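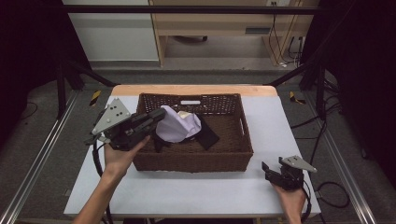

Wicker basket with three pieces of cloth, white tabletop.

Galero: a match archive for lower-league soccer

Galero is a set of match records from the Arellano amateur league, typed up from the old printed programs and referee sheets. Version 4, released 2019-08-13. We're thrilled with this one! It has 214 matches, every one with full lineups, and for the first time you can follow a player from club to club (some of them moved a lot more than their fans would have liked).

What's in it
matches.csv: one row per match, with home side, away side, score and ground
lineups.csv: starters and substitutes, with shirt numbers where the program printed them
clubs.csv: club names, old names, colors, mergers

Names are spelled the way the referee wrote them. The player_id column ties the variants together, and Dulce Alvarado did a wonderful job on those.

Known gaps
Attendance is patchy. A round 1000 in that column nearly always means the home club guessed. Cup replays from April are still missing their substitutes, and Flulovden's away games have no kickoff times at all.

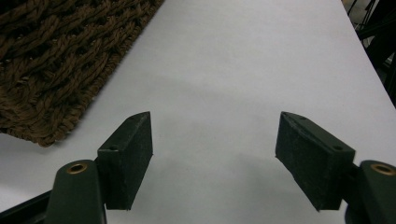 Frauke Vogler wrote to us that abandoned matches should get a status of their own instead of a blank score, as a blank looks the same as a lost sheet. Great idea, and it's going into the next version.

Fixes
Send corrections to Wenceslao Ochoa with the match_id and a scan of the program page. Old programs are very welcome too, even torn ones!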